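Wrist cam frames with nothing in them, keep or drop?
Dilturdale Forum > Robot Learning > Data collection

geltosus_mike
Going through our April demos before training. 339 episodes, one arm, wrist camera only. In a lot of them the first couple of seconds are just the gripper hanging open over the table. My plan is to trim every episode to start when the object comes into view. Anyone regret doing that?

pallet_jack
I trimmed mine and I do regret it. The policy had never seen a bare table, so when it started from one it drifted off to the left and stayed there. Retrained with the starts left in and it searched properly.

geltosus_mike
Typical one, so we're talking about the same thing:

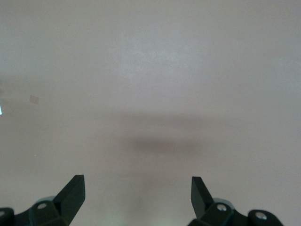 Wrist view, gripper open, nothing between the fingers. Small tan square at upper left.

rowan_k
I'd drop them. At 56 episodes I could see it hurting: the arm learned to sit still. Too many frames where the action is close to zero.

pallet_jack
That's idle time, different problem. Cut the frames where the arm isn't moving, keep the ones where it is.

S. Wilczyńska
Agree with pallet_jack. I would worry more about the big soft shadow across the middle. If it's there in every episode the model may use it to find its position. Move the lamp between batches.

rowan_k
Or it learns the tan square. Same issue.

geltosus_mike
Fair. Lamp hasn't moved once. I'll filter on joint speed and record 2 more batches with the light changed.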